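Deux bras sur la même table, vous mettez quoi comme règles ?

Posté par nultport, janvier 2021

Bonjour à tous ! Je débute avec une cellule à deux bras pour plier du linge et je cherche des règles de base à afficher à côté du poste. Chez nous chacun fait à sa sauce, et hier les deux poignets se sont touchés...
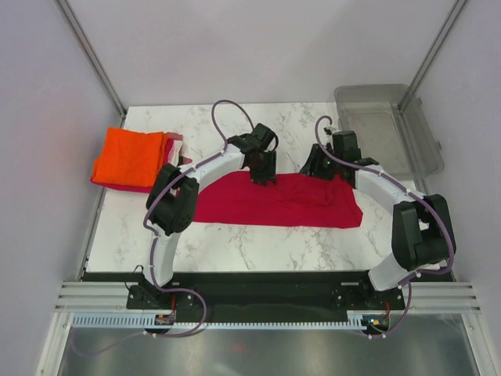 J'ai déjà limité la vitesse à 40 % pendant les réglages, mais je ne sais pas trop quoi écrire pour la zone commune au milieu. Vous faites comment ?

landry_atelier
Salut ! Moi je réserve la zone centrale à un seul bras à la fois, sauf pour les prises à deux, et là c'est un programme à part. Ensuite : arrêt d'urgence testé à chaque prise de poste, personne ne met la main dedans sous tension, et contrôle des câbles tous les 5 jours (une boucle qui accroche, ça va vite !). Et fais une vraie analyse de risques, l'ISO 12100 est un bon point de départ.

Plesness
40 % c'est trop pour régler, je trouve. Moi je descends à 4 et je remonte petit à petit.

merthorpe
pareil, et mets la feuille sous plastique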